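Sorting out the cables on the floor

Leads are easiest to deal with all in one go, with a bag beside you for anything that turns out to be spare.

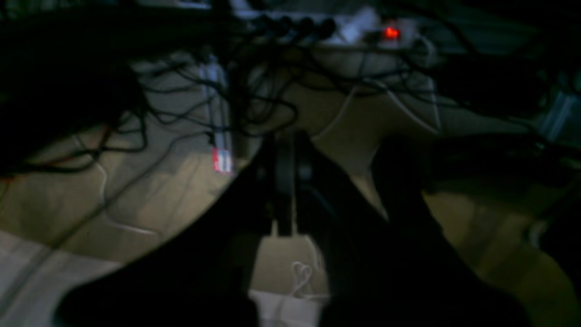 Start by switching everything off at the wall. Work along the power strip one plug at a time, following each lead to the far end before you pull it. Stick a bit of masking tape near the plug and write on it what the lead runs. Black plugs all look alike once they are out.

Anything that runs nothing goes in the bag. A paper carrier with string handles is fine for this — it stands open while you work and folds flat afterwards. Don't put leads back in a drawer until you have decided about them.

Coil what you are keeping in wide loops, following the way the lead wants to bend. Winding it tightly round your hand strains the wire near the plug. A twist of garden tie or a strip of old Velcro holds a coil well enough. For leads in use, bundle up the slack but leave 300 mm free at each end so things can be moved for cleaning.

Don't cover the strip with a rug or cushion, and don't plug a second strip into the first. If it has an indicator light, keep that side where you can see it.

Vacuum before you plug back in. I do ours every January, and the spare leads go to the recycling point at Tistgate.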